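Kitchen Table Tips from Skernthorpe: Trying Out a Tabletop Helper

We've been testing the Muveo table-clearing service for a while now, and so many of you wrote in about it that I've gathered up what I've learned (grab a coffee, I do go on a bit!). You get the arm on loan for 2 weeks, and you can plan your table in its simulator first, which I'd really recommend.

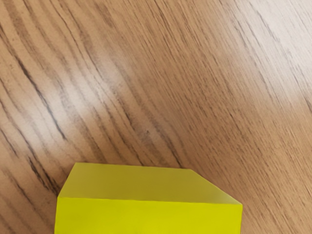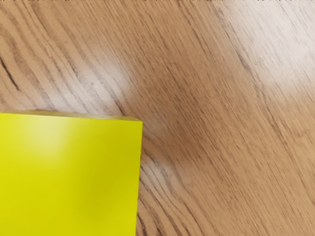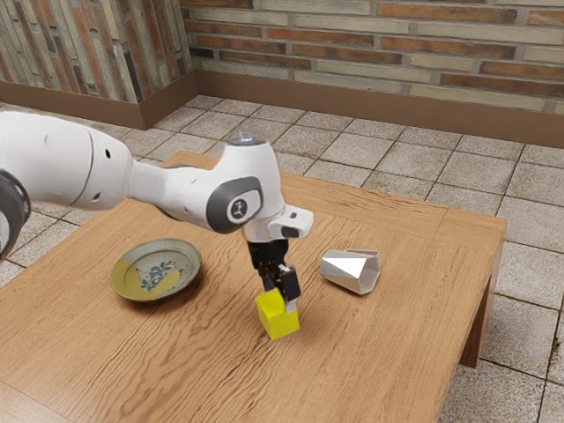
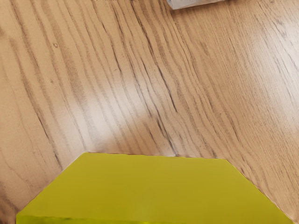
Views from the simulator: the yellow block on the wood table, with the arm and gripper in the third.

Start with something plain and square. Cups and plates can wait until you're comfortable, and I'd keep them well to one side.

Watch out for shine, too. A glossy tabletop throws glare, so I pull the blind halfway and wipe off any polish before a session.

Leave elbow room all the way around, and tuck your tablecloth away in a drawer.

The loan came to 113 dollars with delivery, which felt fair to me, though I'd have liked a printed booklet. Bookings for August are open now, and they do fill up, so get your name down early!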